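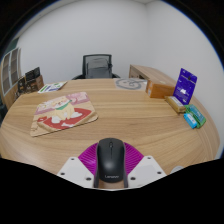 Objet : Re: [projections-itinerantes] Etape lac, traversée ou piste ?

Bonjour à tous,

Je réponds à Marlene sur le choix de l'itinéraire entre Motwood et Vieira.

Le 10 septembre, Marlene Meireles a écrit :
> Pour la deuxième étape, je vois deux possibilités : la piste par l'est,
> 400 kilomètres, ou le bateau jusqu'à Jeltari puis la route. Le bateau
> nous ferait gagner une journée, mais je ne sais pas s'il accepte
> le groupe électrogène. Quelqu'un a-t-il fait ce trajet récemment ?

Je l'ai fait en mai avec l'équipe de Broma. Le bateau prend le matériel, y compris le groupe, à condition que le réservoir soit vidé avant l'embarquement. On paie au poids, et au-delà de 100 kilos il faut prévenir le bureau du port la veille. L'écran et son cadre voyagent sur le pont – prévoyez une bâche.
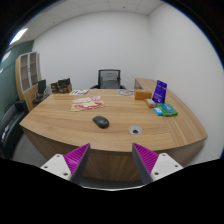 La piste de l'est reste praticable jusqu'aux premières pluies. Après le second gué, il n'y a plus de carburant avant Vieira. Pour préparer les étapes, il vaut mieux étaler la carte au 1/100 000 en entier, et pour cela il faut un grand bureau en bois comme celui-ci, car les feuilles se recouvrent et on perd vite les raccords. J'ai noté au crayon les villages où le chef a déjà donné son accord pour une séance.

A Jeltari, la dernière projection a réuni 752 personnes d'après l'école. Le terrain de football en contient 900, mais le son ne porte pas jusqu'au fond avec deux enceintes. Il en faudrait quatre, ou bien deux séances.

Marlene, dis-moi combien vous serez dans le véhicule et j'enverrai les horaires du bateau. Ils ont changé depuis mai, je dois les redemander au port.

Bien à vous,
Le responsable des étapes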